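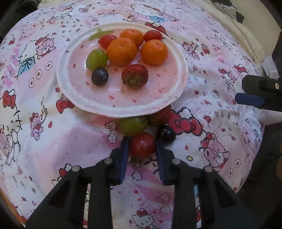 Page last changed: Apr 29, 2018

Erdal Avcı had never run farther than a bus stop when he signed up for the Tundanberg hill race. He was 16 minutes behind the next-to-last finisher, and he loved it!

"I came over the line and wanted to go straight back up," he says. "My legs had other ideas, so I sat in the grass and ate an orange. Best orange of my life."

That was six years ago. Now he trains with Sinan Soylu, who grew up on the far side of the hill and knows every sheep track on it (and, it must be said, most of the sheep). They go out five mornings a week, up past the Hovia spring and down through the woods to Skukach, and they talk the whole way.

"If we can't talk, we're going too fast," Sinan says. "Erdal can always talk."

Food comes up a lot. Both men gave up on gels after a bad October outing that neither will describe in full. These days it's fruit before, fruit after, and soup when it's cold.

"Small things you can eat with one hand," Erdal says. "Grapes, little tomatoes, a mandarin if somebody peels it for me."
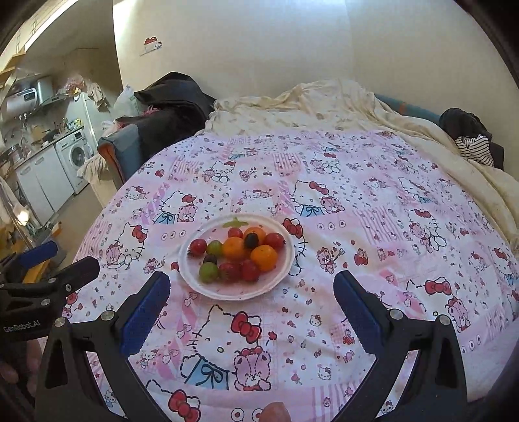

Mandarins, grapes and cherry tomatoes on a paper plate.

What I wanted to know was how they get down that awful scree above Aksoy without falling. Sinan laughed for a good while.

"We fall," he said. "You lean forward, you take tiny steps, you look where you want to go. And then you fall a bit less."

They've promised to take me up next month, at talking pace. I've already bought the shoes.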